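Vistevia Household Mood Survey: Your Questions

I'm Fouad Ait Ali, and I run the household mood survey for Vistevia and the towns around it. I get a lot of email about it (keep it coming!), and most of it asks the same handful of things, so I've put my answers in one place.

What do you ask people?

Two main questions. First, is your household better off or worse off than it was a year ago? Second, do you expect the next year to be better or worse for you? There are a few extras after that, about prices, jobs and whether you're putting off buying anything big, but the monthly score comes only from the first two.

How do you get the score?

I take the share of people who say "better" and subtract the share who say "worse," do that for both questions, and average the two. People who say "about the same" stay in the total but don't push the number either way. So if everybody said better you'd get plus 100, and if everybody said worse you'd get minus 100. We've never been anywhere near either end. In June we were at plus 2, and I got three emails that day telling me it had to be a typo. It wasn't!

Is plus 2 good?

It means slightly more people leaned cheerful than gloomy. I wouldn't throw a parade over it. With a score that close to zero, the true figure could easily be on the other side of the line, and I try to say so every time, even though the local headlines like a clean "confidence is back."

How many people answer?

Last month it was 848. That's a decent number for a place our size, and it's enough for me to be fairly comfortable with the overall score. It gets shakier when I split it up. Only 217 of those were renters, for example, so when the renters' number jumps around I wait a few months before I say anything about it.

Who gets called?

We pull phone numbers at random, cell and landline both, and we send a text link to people who'd prefer to fill it in themselves. You can't sign up. I know that's annoying (my own sister-in-law was pretty put out), but once people can volunteer, you mostly hear from the ones who are already worked up about something, in one direction or the other.

I got a call. Was it really you?

If the caller said they were from Stakosum, then yes. They do our phone work and have for years. The call takes a few minutes and they will never ask for your bank details, your Social Security number or your exact income. If someone did ask for any of those, hang up and write to me, please.

Why don't you ask what people earn?

We ask for a bracket, and you can skip it. Plenty of people do. I'd much rather have somebody skip one question than get irritated and hang up on the rest.

My neighbors all say things are terrible. Why doesn't your number show that?

I hear this one from every side, and in good months I hear it from people whose neighbors are all doing great, too. Streets tend to be made up of folks in similar situations. If the plant down the road cuts hours, that whole street feels it, and across town they may not have noticed yet. The score is an average across all of it, and it can hide a lot. That's why I post the breakdown by age and by owners and renters, even with all my warnings attached.

What moves the score most?

Gas and groceries, as far as I can tell. Ronaldo Coutinho, who does the number crunching with me, thinks rent matters more than I give it credit for, and we've been having that argument for a long time now. He has charts. I have a hunch and a very full comments folder.

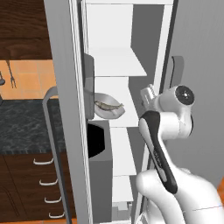 What counts as "putting off buying something big"?

We leave that up to you. The interviewer reads out a car, furniture or a kitchen appliance to get people thinking, but if a new winter coat is a big purchase in your house, say yes. I like this question a lot, and I look at it before I look at anything else, because people can be vague about how they feel and very exact about what they've decided not to buy.

Do you adjust for the time of year?

No, and I go back and forth on it. December always runs a bit sunny and February always sags. For now I just compare each month with the same month the year before and put both numbers in the post.

Can I use your figures?

Sure! Just say where they came from and include the number of people who answered. The full tables go up within 30 days of the calls ending, usually sooner if Ronaldo isn't on vacation.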